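Tue 17 May
Lakport Finishing Workshop, bench notebook
Entry by M. Kobzar. Read and initialed by S. Vasilakis.

Subject: darkening of stained hardwood under repeated washing, second series

Work resumed at 8:30. The humidity cabinet had held its setting overnight and the chart was removed and filed with the January charts. The door seal on the left side continues to lift at the lower corner. It was pressed back by hand and a request for a replacement has been entered with Ellivska.

The purpose of the second series is to determine whether the oil finish supplied under the Jestar order can be applied over a dark water-based stain without the stain lifting during ordinary household washing. The first series, recorded by F. Pasichnyk, was set aside after it was found that two tins of stain from different deliveries had been used on the same set. All pieces in the present series were stained from one tin, which is kept on the lower shelf and marked with red tape. Colleagues are asked not to draw from it for other work.

Preparation. The pieces were sanded to 120 and then 180, wiped with a damp cloth, left until dry, and sanded lightly once more. Stain was applied with a folded cotton pad, along the grain only. Oil was applied the following day in two thin coats, with 46 hours between the first coat and the second. Mr. Pasichnyk prefers a full three days. His objection is noted and a late-recoat set will be prepared if the stock of blanks allows.

Washing. Each piece is immersed in water with plain dish soap for 60 seconds, rubbed with the soft side of a sponge, rinsed, and stood on end to drain. The series calls for 156 washes per piece. As of this morning the flat pieces stand at 106. The turned pieces are behind, the lathe having been occupied by the Bloxham chair legs until the end of last week.

Observations on the flat pieces. Color loss is visible at the edges and is greatest on end grain. The faces are holding well. A white cloth rubbed firmly across the face of piece C picked up no color. The same cloth on the end of piece C picked up a faint brown mark. Piece F shows a pale ring near one corner, which was present before the last group of washes and may be a sanding fault. It is to be left in the series and reported separately.

A word on shape. Items made for the kitchen seldom fail on the broad surfaces. They fail at joints, at drilled holes, and at the tips of slender parts, where the finish is thin and the grain is cut across. Flat test pieces alone therefore give too favorable a result, and M. Mykhailiuk has proposed that the third series include pegs set into a base.
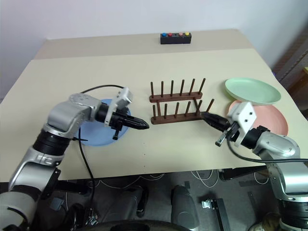 Dish rack, dark brown wood, two bases with dowel pegs.

For the pegged pieces, the order of work requires a decision. If the pegs are glued before staining, any glue squeezed out around the hole will resist the stain and leave a light collar. If they are stained first, the glue must hold against a stained surface, and the manufacturer's sheet gives no figure for this. The proposal is to make both kinds, marked A and B on the underside, and to test the joints by a straight pull once washing is complete. F. Stelmakh will check whether the small spring scale is still accurate enough for the purpose. It was dropped in January and has not been checked.

Peg tips should be rounded before staining. A sharp rim at the tip does not hold oil, and on the trial peg it had gone pale well before the sides did.

Discussion with Mr. Vasilakis at 11:00. He asked whether hot water should be included. The present method specifies lukewarm water, measured at the start of each group of washes, and changing it partway through would spoil the comparison with the pieces already done. It was agreed that hot water will be held over for the third series. He also asked that the rinse water be changed more often. By the end of yesterday's last group it had become noticeably cloudy.

Afternoon. One further group of washes was completed on the flat pieces and the pieces were returned to the rack by the north window. The turned pieces received their first coat of oil at 2:45. Used oil cloths were laid flat outside on the rail and are to be placed in the metal can when stiff. They must not be left folded on the bench.

Outstanding:
Seal for cabinet door (Ellivska, awaiting reply)
Scale check (Stelmakh)
Dowel stock for pegged pieces, oak and beech (Mykhailiuk)
Second coat on turned pieces (Kobzar)
Replace the sponge before the next group; the present one is shedding

M.K.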